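Fachforum Proteinbiochemie - Zellfreie Systeme
Thema: Haltbarkeit von Weizenkeimextrakt nach wiederholtem Auftauen

Verfasst von: Laborleitung_Mosquera
27. September 2026

Sehr geehrte Kolleginnen und Kollegen, wir bitten um Stellungnahmen zur Frage, ob Extrakte nach dem zweiten Auftauen noch für quantitative Translationsversuche zugelassen werden sollten.

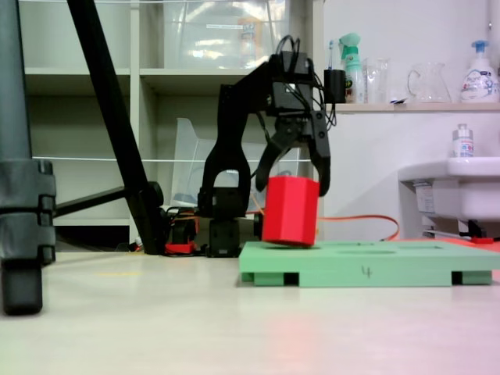
Herman Nugroho
Nach unserer Hausvorschrift ist bereits das zweite Auftauen unzulässig. Der Extrakt wird unmittelbar nach der Gelfiltration in Einzelportionen aufgeteilt und in flüssigem Stickstoff eingefroren. Reste werden verworfen.

Laborleitung_Mosquera
Vielen Dank. In unserer letzten Reihe lag der Einbau von markiertem Leucin bei frischem Extrakt bei 2.452 cpm über Leerwert, nach dem ersten Auftauen war kein nennenswerter Verlust festzustellen. Nach dem dritten blieben 267 cpm.

Gadness
Die genannten Werte sind ohne Angabe der Magnesiumkonzentration nur eingeschränkt beurteilbar. Wurde das Optimum für jede Charge neu bestimmt? Andernfalls vergleichen Sie womöglich zwei verschiedene Effekte.

Laborleitung_Mosquera
Die Bestimmung erfolgte einmalig je Charge, nicht je Auftauzyklus.

Niltetti
Dem Einwand von Gadness kann ich mich nicht anschließen. Ein Abfall in dieser Höhe ist durch eine Verschiebung des Optimums kaum zu erklären. Zu prüfen wäre eher die Kreatinkinase - bei uns war sie in zwei Fällen die Ursache.

Herman Nugroho
Ergänzend: Kreatinphosphat bitte stets frisch ansetzen. Der Puffer aus Charge 141 wurde bei uns aus diesem Grund gesperrt.

Gadness
Ich halte an meiner Auffassung fest. Eine Titration von Magnesium und Kalium nach jedem Zyklus ist mit geringem Aufwand möglich und sollte vor jeder Änderung der Vorschrift vorliegen.

Laborleitung_Mosquera
Die Titration wird durchgeführt, parallel dazu ein Ansatz mit frischer Kinase. Ergebnisse werden im November hier eingestellt.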